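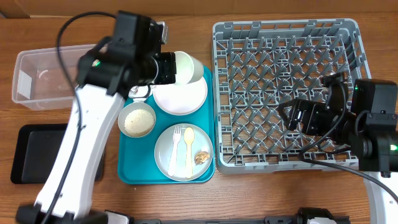 Teal tray on the table, with the white plate and the off-white cup.

29 July 2025

The tap water at the new flat measures 19 degrees on the German hardness scale, against four at the old one. I took the reading in April with a drop test kit and repeated it last week with the same result.

The first thing to change was the dishwasher. It was set for soft water and left a grey film on every glass. The softener setting is held down in a menu on page 31 of the manual, under "Other". I moved it from 1 to 5 and filled the salt reservoir. The film on newer glasses came off with citric acid. On the older ones it is etching and will stay.

The kettle is a separate problem. Maeve Mac Giolla suggested a jug filter, so I ran a Skornum cartridge for 100 litres and tested every tenth litre. Hardness out of the jug was 6 degrees at the start and 14 by the end. The packet says to change it at 150 litres – I would change it at 80.

Tea is better with filtered water and has no skin on top. Coffee I can't tell apart.

Still to do: the shower head, which has lost three of its outer jets, and the washing machine dose. The powder box gives a table by hardness band and we are in the top one.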